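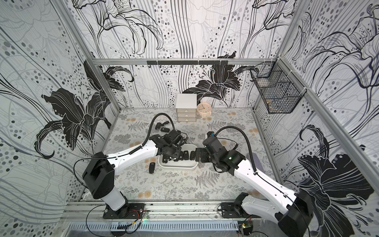

Why does a robot need two arms to put key fobs in a tray? One arm could do it, slowly, but two arms sharing a small space force the software to solve timing, reach and right of way all at once, and those are the problems worth solving.

That is the thinking at Drallside, a small software outfit in Setstead that has spent most of this year on a planner called Stasodance. The name started as a joke about two dancers who keep stopping to let each other pass. Early versions did exactly that. Each arm would plan a perfectly good path, notice the other one, freeze, and wait for a turn that never came.

The fix, which landed in May, is lovely. Stasodance no longer plans for one arm and then patches in the other. It treats the pair as a single machine with a lot of joints, sketches 200 rough joint motions, throws out the ones that collide, and polishes whatever is left. All of that has to fit inside 60 milliseconds, so the arms can change their minds while they're moving.

And they do need to! Black fobs are a rotten thing to look at. They're dark, they're glossy, and when a gripper comes down over a row of them, half the row vanishes behind it. The perception side, a package the team calls Cavalcanti, keeps a running guess of where each hidden fob ought to be and how much that guess can be trusted. When trust drops too low, the planner asks an arm to back off so the camera can have another look. Watching that little retreat on the replay screen is oddly thrilling.

The replay tool may be the best part of the whole kit. Every run is logged, and a developer can scrub back to any moment, nudge a fob a few millimetres and ask the planner what it would have done instead. The team keeps 2000 of these moments as a test set, and every change to the code has to face all of them before it goes near a real motor.

Plenty still goes wrong. Fobs lying against the rim of a tray are hard to pinch, and a bright glint can pull the estimated edge sideways. The next release gets a new grasp scorer, and the rim cases are first in the queue.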